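Welilham Basketball Club
Vacancy: Player Rehabilitation and Welfare Officer
Location: Clasar Hall, Welilham
Reporting to: Zhiqiang Shen, Head of Performance
Contract: Full time, fixed term of two seasons
Posted: 8 July 2019

Welilham Basketball Club wishes to appoint a Player Rehabilitation and Welfare Officer to join its performance department ahead of the new season. The post is open to applicants from physiotherapy, sports therapy and related fields who have experience of working with team-sport athletes during long absences from competition.

About the club

The club runs senior men's and senior women's teams, together with an academy for players aged 14 to 18. Home fixtures and most training sessions take place at Clasar Hall, where the club has the use of the main court, a weights room and two treatment rooms. The academy also trains at the Liao Sports Centre, a short bus journey away.

Last season, injury and illness cost the two senior squads a combined total of 363 player training days. The board has reviewed these absences and has agreed that injured players should have a named member of staff from the day of diagnosis until their return to full competition. This post has been created for that purpose.

Main duties

The Officer will plan and supervise rehabilitation programmes for senior players, working to the diagnosis and medical advice given by the club doctor. Programmes will be agreed in writing with the player, the doctor and the Head of Performance, and will be reviewed at least once a week.

The Officer will attend coaches' meetings and report on the progress of every player who is unavailable or on restricted training. Coaches will not be given clinical details unless the player has consented.

The Officer will make sure that injured players remain part of their squad. This includes arranging their attendance at team meetings, film sessions and home games, agreeing duties on the bench where the rules of the competition allow, and keeping regular contact with those who are recovering away from the club. Players from overseas, who may have no family nearby, will need particular attention in this part of the work.

The Officer will keep full and accurate treatment records on Trendent, the club's record system. Training will be given. Records must be completed by the end of the working day on which treatment takes place.

The Officer will advise academy staff on the safe return of young players after injury and will hold a drop-in session at the Liao Sports Centre each fortnight in term time. Parents and guardians are welcome at these sessions.

The Officer will provide courtside cover at senior home games and at a share of away games, by rota with the club physiotherapist. The post holder will also carry out such other duties as may reasonably be asked by the Head of Performance.

Person specification

Essential:
A degree or equivalent qualification in physiotherapy, sports therapy or sports rehabilitation
Current registration with the relevant professional body
At least 3 years' work with athletes after qualification
A current certificate in pitch-side or courtside emergency care
Clear written English and the ability to explain treatment in plain terms
Willingness to work evenings and weekends during the season

Desirable:
Experience in basketball, netball, volleyball or another indoor court sport
Experience of managing bone stress injuries of the foot and lower leg
A second language
A full driving licence

Applicants who do not meet every desirable point are still encouraged to apply. The panel will give equal weight to experience gained in professional, university and amateur sport.

Terms of employment

The working week is 37 hours, averaged over the year. Hours are longer between the start of pre-season and the end of the play-offs, and time off in lieu is given in the summer. The salary will depend on qualifications and experience and will be discussed with shortlisted candidates before interview. The club pays professional registration fees and makes a yearly allowance for training courses, to be agreed with the Head of Performance.

Travel to away games is by team coach. Overnight stays are needed on almost 10 occasions in a normal season — accommodation and meals are provided by the club. Annual leave should, as far as possible, be taken outside the playing season.

The appointment will be subject to satisfactory references, proof of the right to work in the United Kingdom and an enhanced background check, as the post involves contact with players under 18.

How to apply

Applications should be made by letter, of no more than two sides, together with a full curriculum vitae and the names of two referees. One referee must be the applicant's present or most recent employer. The letter should explain how the applicant meets the essential points of the person specification and should describe one case in which the applicant supported an athlete through an absence of three months or longer. Athletes must not be named or otherwise made identifiable.

Letters should be addressed to the Head of Performance and left at, or posted to, the club office at Clasar Hall. Applications must arrive before the end of July. Late applications will not be considered.

Informal conversations

Zhiqiang Shen will be pleased to speak with anyone who is thinking of applying and would like to know more about the post. Conversations may take place by telephone or in person at the club office, and will play no part in the selection process. Visitors should report to the main reception and allow half an hour.
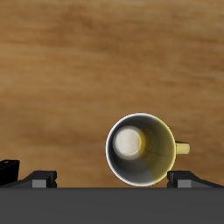 A mug on a wooden tabletop (computer-rendered image).

Selection

Shortlisted candidates will be invited to Clasar Hall for a half-day visit. This will include a tour of the treatment rooms, a practical exercise based on a written case and a formal interview before a panel of three. Candidates will also meet a small group of senior players, whose views will be passed to the panel.

Reasonable travel costs within the United Kingdom will be repaid on production of receipts. Candidates who need adjustments at any stage — including step-free access, extra time for the practical exercise or written material in large print — should inform the club office when they accept the invitation.

The club is an equal opportunities employer. Personal details supplied by unsuccessful applicants will be kept for six months after the appointment is made and then destroyed.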